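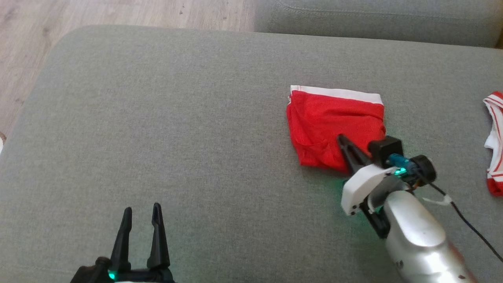 Home | News | Campaigns | Publications | About us | Contact

TENANTS' GROUP QUESTIONS FURNITURE "LIFETIME" CLAIMS AHEAD OF BRARECK LETTINGS SCHEME

Print this page | E-mail this to a friend

09/05/2021

Flullside Tenants' Forum has today asked the landlords behind the Brareck lettings scheme to explain what renters will get for a proposed furniture charge of £20 a month, and why so little of the sales material deals with wear, cleaning or repair.

Under the scheme, new tenants would be offered a furnished flat with a sofa, bed, table and chairs supplied by Dow Furnishings. The furniture would stay the property of the landlord. Tenants would pay the monthly charge for as long as they live in the flat, with no option to buy and no drop in price as the items get older.

The brochure describes the package as "furniture for life". The Forum has read the brochure several times and can't find out whose life is meant. The guarantee at the back lasts 2 years and doesn't cover staining, fading, flattened cushions or "changes in the surface arising from use". It is hard to think of a change in a sofa that arises from anything else.

"We have nothing against furnished flats, and plenty of our members would be glad of one," said Agustina Gallardo, who speaks for the Forum on housing costs. "But a person who stays eight years will have paid £1,920 and will own nothing. They may also be charged at the end for a seat that has gone shiny. We would like somebody to put the sums on the front page, where the smiling couple is at the moment."

The Forum is also doubtful about the fabric rating. Dow says its Aso range has passed a 20,000-rub test, and the brochure repeats the figure on almost every page. A rub test is done by a machine working on a flat piece of cloth. It says something about how soon the threads may wear through. It says very little about spilt tea, a cat, sunlight through a south-facing window, or a teenager who eats every meal in the same spot.

Check-out reports are where these matters usually end in an argument. Inspectors tend to write "marked" or "worn" with no note of how the item looked when the tenant moved in. Plain mid-grey cloth makes things worse, as general dulling is easy to claim and hard to disprove.

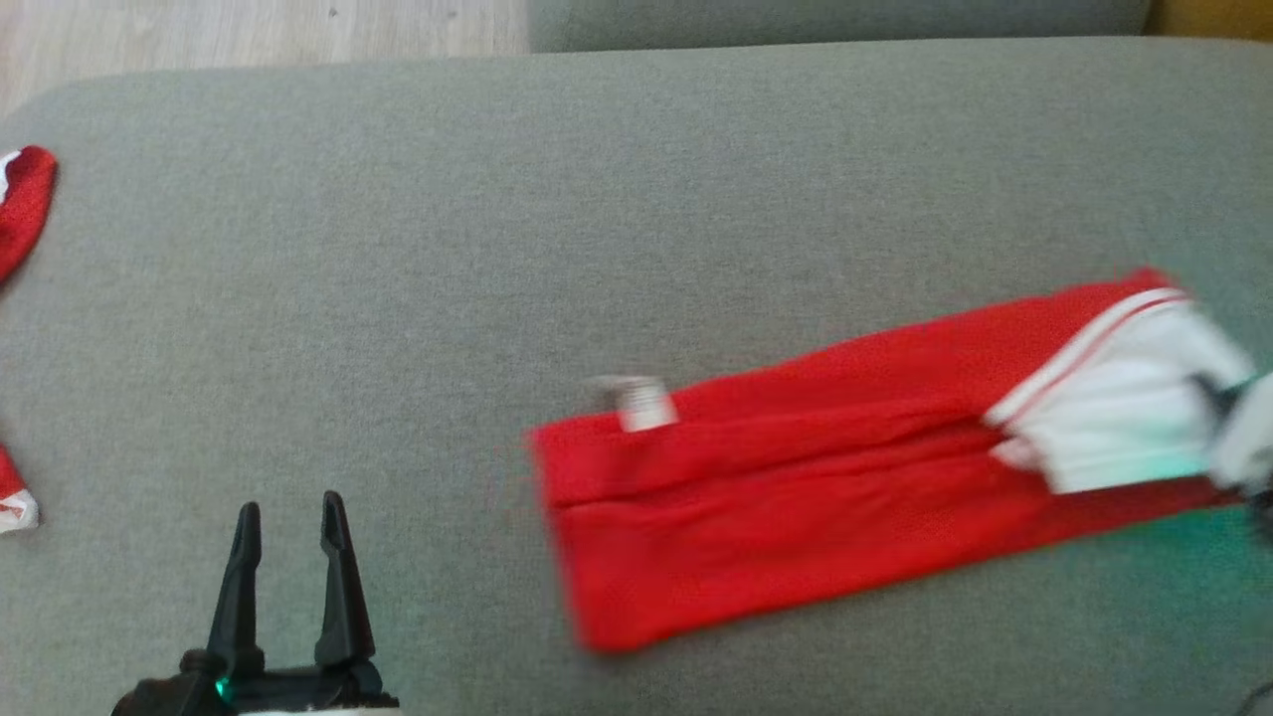
The Forum wants the scheme to say in writing what counts as fair wear. Members have been told by letting agents that sofas are "for sitting on only", a rule that no household has ever kept. People sleep on them, sort the washing on them and leave their clothes on them, and something like a red mesh sports top or pair of shorts lying on a grey seat is ordinary living. If a strong colour can rub off on the cloth, tenants should be told so before they sign. If it can't, the clause about "transfer of dye from garments" should come out. At present it sits in the small print under a heading about pets.

Dow has told the Forum that its covers are "designed with real families in mind". Asked whether the covers come off and can be washed at home, the company sent a second copy of the brochure.

The Forum is calling for a dated set of photographs at move-in, agreed by both sides; a charge that falls each year; and a cap on any deduction for seating. It has asked for a reply before the first tenancies are offered in January, and will publish whatever it receives.

ENDS

Notes for editors

1. Flullside Tenants' Forum gives free advice to private renters. It takes no money from landlords or furniture firms.

2. Agustina Gallardo is available for interview by telephone.

Contact: Press desk, Flullside Tenants' Forum | Copyright Flullside Tenants' Forum | Back to top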